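Fingerprints and haze keep coming back on white powder-coated locker doors

Tags: Cleaning & Upkeep > Metal surfaces > Painted steel

We have a bank of white metal lockers in the staff corridor at our Prokgate site. The doors get wiped down every evening with a cloth and an all-purpose spray. By morning there is a gray haze near the handles, and under the corridor lights it shows as streaks. The recessed handles are the worst part. I have tried more product and hotter water and neither made a difference. What is the correct method, and is the coating already damaged?

posted by tinmop75 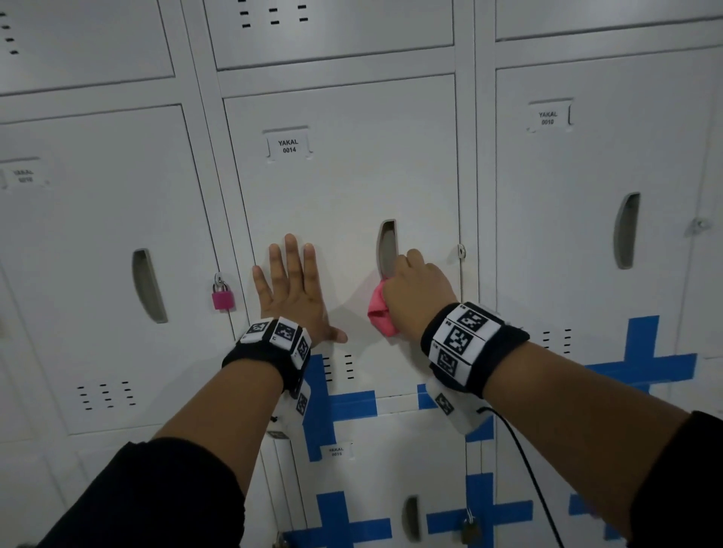

Boradton_Facilities: Before changing anything, find out whether the haze is residue or wear. Take one door, wash a patch the size of your palm with plain warm water and a clean cloth, dry it, and look at it from the side with a flashlight. If the patch is clear and the rest is dull, you have product buildup and the coating is fine. If the patch is still dull, the gloss has been worn down and cleaning will not bring it back.

Assuming it is buildup:

Mix a pH-neutral detergent at the dilution on its label. Do not go stronger. Most all-purpose sprays leave surfactant behind when they are not rinsed, and skin oil sticks to that film faster than it sticks to bare coating. This would explain why extra product did nothing for you.

Wipe the door top to bottom with a damp cloth. Rinse with a second cloth and plain water. Dry with a third. The drying step matters most on white, where mineral spots read as gray.

For the recessed handle, fold the cloth over one finger and run it along the inside edge of the curve, then turn to a clean face and repeat. Dirt collects at the back of the recess and gets dragged onto the flat of the door if you wipe outward first. Do the recess before the door.

We look after over 3,000 doors and moved to this routine in June. The full wash is monthly. In between, a dry microfiber on the handle area is enough.

saltandsteel: just use glass cleaner. works on mine

Boradton_Facilities: Glass cleaner will cut the skin oil but check for ammonia first. Some coating makers advise against it. It also does little for old detergent film, so the haze may look better for a day and then return.

Nuson_Coatings_Bench: Adding to the above. Two things will wear the gloss on powder coat: melamine sponges and cloths that have been washed with fabric softener. The sponge is a fine abrasive. The softener leaves a waxy deposit that smears. Wash cloths at 40 °C, or 65 °C if your laundry rules call for it and the cloth label allows it, with no softener and no dryer sheets.

If your test patch stays dull, a non-abrasive automotive wax will even out the appearance for a while. Keep it out of the lock and the handle recess. Replacement doors are the other option, and the finish will not match the older ones.

tinmop75: Test patch came up clear, so it is buildup. The cloths were going through the laundry with softener. Switching both. Does anyone know if the door labels will survive the wash, ours are the stick-on type from Sarıgül?

saltandsteel: mine came off

Contact | Posting guidelines | Report a problem | Back to top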